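Floors and Markings: The Room at Grallereck

Welcome to the gallery page of Omard. My name is Noman Usmani and I take care of the floors for our small company. On this page I would like to show the floor of the ground level room at Grallereck, which we finished in December. It is not a large project, but I have received several questions concerning the carpet and the tape, so I write down the most important points before the picture.

The room has 129 square meters. Before our work it had a painted concrete floor, and the paint was coming off near the door and below the windows. The people who use the room complained mostly about the noise. Every chair that was moved could be heard on the next floor. They asked for a carpet which is low, hard to damage and easy to clean, and they did not want one plain color, for every crumb would be seen on it.

We proposed the speckled gray quality from Birkorska. I have used it before in a reading room and in a long corridor, and I was satisfied with it both times. In the sample book it looks a little boring, I must admit. On a whole floor it is much better, because the light and the dark points mix together and the eye becomes calm. Small dirt is difficult to see on it. A lost screw is also difficult to see, so please look carefully when you drop one.

The carpet was laid in two stages. First we did the half with the windows, and all the furniture stayed in the other half. Then everything was carried across. Bugti supplied the adhesive and also lent us the heavy roller, for which I thank them again. We let the adhesive rest overnight in each half, and the room was open for use again at eight in the morning.

After the carpet came the tape. The users wanted lines on the floor to show where things should stand and where people should walk. I suggested bright yellow, as it is the easiest color to find on gray, also in the evening when only half of the lamps are on. White was tried on a spare piece and it looked dusty very quickly.

Some advice for readers who want to put tape on a carpet of this kind:

Vacuum the place two times, in both directions of the pile.

Draw the line first with chalk. Do not trust your eye, even for a short piece.

Lay the tape down without pulling it. If it is stretched, the ends will come up after some weeks.

Press it with a hard rubber roller or with the side of a wooden block. The hand alone is too soft.

When a piece has to be changed, warm it a little with a hair dryer and lift it slowly from one corner.

The complete work, with carpet, adhesive, tape and labor, remained under the 4000 that was planned for it. I have kept a few leftover pieces of the carpet in our store for later repairs. If you have a similar room and would like to feel the material in your hand, write to me and I will send you a sample by mail.

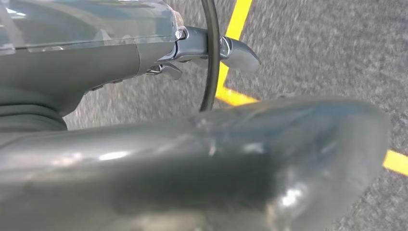 Yellow tape on the speckled gray carpet, Grallereck.

Contact: Noman Usmani, Omard | © Omard, all rights reserved | Back to top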